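Search this site
Enter keyword
6 min read

How to Clean and Refresh a Wooden Tabletop

A wooden table that gets used every day picks up a film of grease, hand oil and old polish. It builds up slowly, and most of the time you notice it when a glass of water starts to drag instead of slide, or when the top looks gray in one spot and shiny in the next. Cleaning it off properly takes an afternoon, most of which is waiting.

These instructions are for a solid or veneered top with an oil or hardwax finish. If you have a thick lacquer, do the washing part and stop there. Oil won't soak into lacquer and will stay sticky.

Find out what finish you have

Put a drop of water on a spot near the edge and leave it for a few minutes. If it beads up and wipes away clean, the finish is still sealing the wood. If the wood goes dark under the drop, the oil has worn thin and it's time for a new coat. Try it in the middle of the table too, where plates and elbows go. The middle almost always wears first.

What you need

A bucket of warm water
Mild dish soap
2 soft cotton cloths, plus a dry towel
A fine sanding pad, 200 grit or finer
Furniture oil or hardwax oil
A lint-free rag for the oil
Rubber gloves

I use the clear table oil from Nygård. Any oil sold for indoor furniture will do, but read the can for drying times and for whether it's safe around food. Tinted oils are harder to put on evenly, so go with clear unless you want to change the color.

Clear it completely

Take everything off, including the runner and the fruit bowl you were planning to work around. Wiping around objects leaves rings that you'll see later when the light is low. Brush off crumbs with a dry cloth first. Grit dragged around under a wet cloth leaves fine scratches.

Wash

Add a small squirt of soap to the warm water. Wring the cloth out until it no longer drips, then wipe with the grain from one end to the other. Rinse the cloth often. When the water turns cloudy, change it.

Go over the top again with the second cloth and plain water to get the soap off, then dry it right away with the towel. Don't let water sit in a seam or along the underside of the edge.

Leave the table alone for 3 hours before you do anything else. In November, with the heating on, it can be ready sooner, but I still wait the full time.

Marks and stains

White rings are usually moisture caught in the finish. Rub them lightly with a dry cloth and a little oil and see if they fade. Dark patches are deeper in the wood – sometimes from water, sometimes just natural color – and scrubbing won't move them. I leave mine alone. Sanding one spot hard makes a dip and a pale area that stands out more than the patch did.
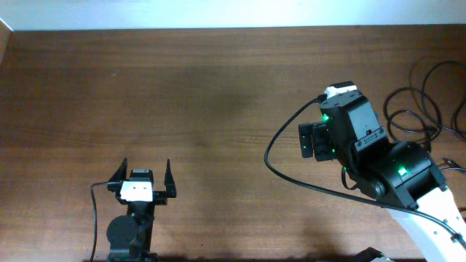
A brown top with the grain running lengthwise and a soft darker patch near the middle.

Sand lightly

If the surface feels rough after washing, the grain has lifted a little. Run the sanding pad over it with light, even strokes, always along the grain. You only want to knock down the roughness. Wipe the dust off with a barely damp cloth and let the top dry again.

Oil

Open a window. Pour a small amount of oil on the rag and spread it thin, working along the grain in long strokes. Do one section at a time and overlap the edges while they're still wet. After 13 minutes, or whatever your can says, wipe off everything that hasn't soaked in. Any oil left standing will turn tacky.

Worn tops often need a second coat. Let the first dry overnight, then repeat.

Rags with oil in them can heat up and catch fire by themselves. Don't ball them up or put them in the trash while they're oily. Spread them flat outdoors, away from anything that burns, until they're fully dry and stiff, and follow the disposal directions on the can.

Keep hot dishes and wet cloths off the table for a few days while the oil hardens. Light use is fine the next day – just put a plate under your cup.

Get our newsletter: one home care guide a month. Enter your email address
We use cookies to improve your visit. Accept | Manage settings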